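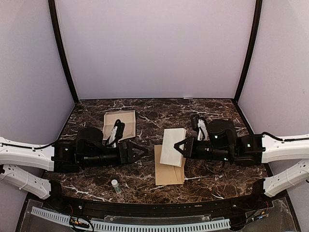

Worktables and Surfaces: Progress to the End of September

Dear Jessie,

Thank you for your patience with this one. I had hoped to get it to you before the Kerr building reopened, but the deliveries had other ideas, and I wanted to give you a proper account of where the Fondumis money has gone so far.

The marble-patterned top is now in place, in the dark brown with the white and tan veins. You may remember that we went back and forth over this at the spring meeting, when a few of us (me included!) were holding out for a plain gray. I have come around completely. The veining wanders about in such an irregular way that the table looks good from wherever you stand, and it sits very nicely against the pale lavender-gray panels at the back and sides. Cernen supplied the top and Cadeo the panels, and both were kind about our changes of mind.

There is a tiny dark scuff on the right-hand panel. I have put it on the snag list with the other small things and will see whether it cleans off before we talk about touching up. A little white scrap at the back of the table and the creased brown paper over on the left still want clearing away, so please don't take the present state of things as our idea of tidy.

Of the 6 tables in the plan, 2 are finished, and the tops for the others are on order. We spent $1,073 on surfaces and fixings this period, and there is $56 left on that line, which I would like to carry forward if you are happy with that. It would go toward cleaning materials and felt for the undersides of the trays.

The one thing I would ask you to think over is the finish on the remaining tops. Cernen can do the same pattern in a lighter brown at the same price. Two shades might help people find their own table in the morning – though I do like the thought of a matching row, and I suspect you will too. They need our answer before they cut, so a short note either way would be a great help.

The storage shelves have not been started. I will write again when the next tops arrive, with the receipts all together this time.

With warm thanks, as ever,
Elspeth Dunbar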